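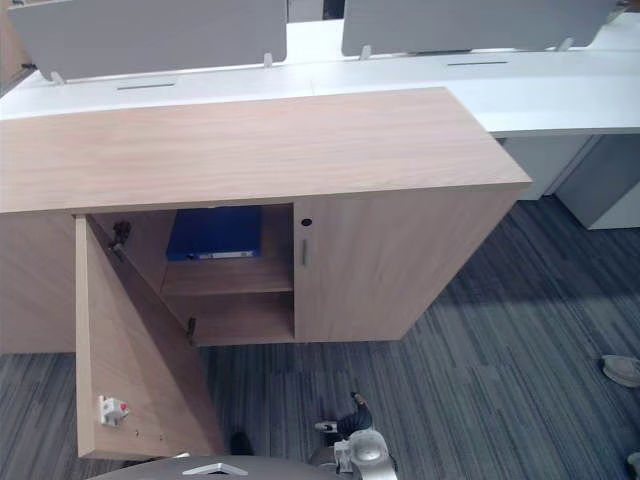 Areti Sotiropoulos 试用完给我们留言，说她本来只想问一句：机器到底能不能替她把柜门打开，把文件夹拿出来，再把门关好？她等这一天等了好些年，广告看得不少，真正肯弯腰干活的却没见过几台。

这话我们听着特别亲切，因为 Plelell 办公整理助手就是冲着这类小事做的！开一扇带竖把手的柜门，看清隔板上平放的蓝色活页夹，伸手进去，还不能碰着旁边没打开的那扇——人做起来想都不用想，机器却要琢磨好一阵子。

现在能做到什么程度，我们照实讲给您听。在 Dilport 的展示间里，同一套取放文件夹的动作我们让它做了 600 次，其中 88 次需要同事搭把手，多半是文件夹贴着柜子里侧，夹爪不好下手。开门比取物稳当些，关门最让人省心。带锁的柜子请先用钥匙打开，它还不会自己开锁（我们也不太想教它这个）。

适合它的活儿：平开门矮柜、单层隔板、活页夹和文件盒的取放归位。
暂时请别交给它：玻璃门、塞得满满当当的抽屉、散页纸张，还有装了水的杯子。

从门口走到柜前，再把东西递到您手上，整套下来 116 秒。比您自己动手慢，这一点 Keith Staniforth 在评测里念叨了好几遍，我们也认。不过您要是正接着电话，或者腰不太好，慢一点也许就不那么要紧了。

叠衣服、洗碗这些家务，常有朋友来问。Akley 那边的小组正在练叠毛巾，离能放心卖给大家还有一段路，我们不愿意先把话说满。

租用以 7 天为一期，含上门调试和一次柜体适配。柜子的尺寸、把手的样式，下单时拍给我们看看就好，拿不准的地方打电话来慢慢聊，Thodoris Deligiannis 会陪您一项一项对。

下一次开放试用：9月15日，星期六，Dilport 展示间，欢迎带上您自己的文件夹来试。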